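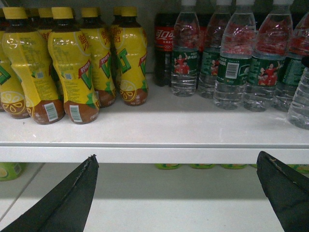 Skalia shelf-facing kit – anyone paid for one yet?

aminu_amadi
Dukent are offering us the Skalia arm and two-finger gripper at 300 a month, minimum 15 months. It's meant to pull bottles forward and straighten them overnight. The rep says 29 shops have it. Worth it for a small place?

ngau_nights
Which shops? I asked in August and got a brochure.

shelfend
We trialled it. Fine on single bottles with space round them. Look at the lemon teas up top, shoulder to shoulder with one leaning. I'd want to see those long flat fingers get between them before I signed anything.

Adebayo Shehu
Bit harsh. You set the gaps when you plan the shelf. Ours has been all right on water and cola.

shelfend
So I rearrange my shop to suit the arm? Clear ribbed bottles were our worst, by the way.

Adebayo Shehu
Ours were too, until Mundent came out and redid the lights. After that, no complaints.

aminu_amadi
Was the lighting extra?

Adebayo Shehu
1,000, one-off. Should have mentioned that.

ngau_nights
And there it is – ask for a week on your own shelves, full stock, nothing moved for them.

aminu_amadi
Asked. They'll do two nights, but they want to pick the bay.

shelfend
Then I'd say no.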